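Chapter 6
Sorting, Storing, and Reaching for Parts

What you will learn in this chapter
How the shape of a bin changes the way parts settle in it
Why mixed parts slow down a bench, and when mixing them is fine
How to plan a parts layout for a small assembly job
How to read the wear on a bin and decide whether to keep using it

Words to know: bulk storage, point of use, nesting, bridging, pick face, kit

Think about the last time you dug through a kitchen drawer for a bottle opener. You knew it was in there. You moved the whisk, the whisk caught the peeler, and the peeler dragged out a tangle of other things. Now picture doing that 443 times in one shift! Parts storage is one of those subjects that sounds dull until you try to build something, and then it becomes the thing you think about all day.

In Chapter 5 you cut and finished the blocks for the Walten frame, long ones and short ones, and stacked them by length. Stacking works well for a small batch on a quiet bench. Once a shop is turning out frames every day, the blocks usually go into bins, and a bin plays by its own rules. Parts dropped into it land at all sorts of angles. They lean on the walls, they slide toward the low spots, and they climb over each other.

Long, narrow parts are the most interesting of all (and the most annoying). A ball rolls until it finds a place to rest. A long block can stop with one end propped on its neighbor, and we call that bridging. A bridged part is easy to grab, but the one underneath it is trapped. Pull on the trapped part and the whole pile shifts. You will get to try this yourself in Activity 6.1, and I promise it is more fun than it sounds.

Bin walls matter too. Straight walls hold more, but parts can stand on end in the corners where fingers don't fit. Sloping walls give up some space and send parts back toward the floor, where you can reach them. Many shops choose sloped sheet metal for the bench and straight-sided tubs for the shelf.

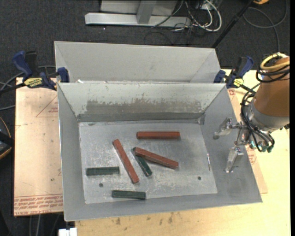

Color is a great help when two kinds of part share a bin. If the long blocks are reddish brown and the short ones dark green, your eye sorts them before your hand moves. With two kinds of part and only a few of each, sharing a bin can save bench space. Try it with 70 parts and the advantage fades quickly, as you will see when we study the Nenex bench layout in Section 6.3.

Metal bins also keep a record of their use. Scuffs and scratches on the floor are ordinary wear. Run a gloved hand along the seams and feel for lifted edges or burrs, and pull a bin from service if you find any. Look for scraps, too, both inside the bin and in the gap between it and the next one.

Before you begin Section 6.1

Choose a drawer, toolbox, or pencil case that you use often. Take 15 items out one at a time, always picking the easiest one to reach. Write down the order. Which items were you able to lift straight out, and which had something lying across them? Keep your list, as you will need it for the bridging exercise on Thursday.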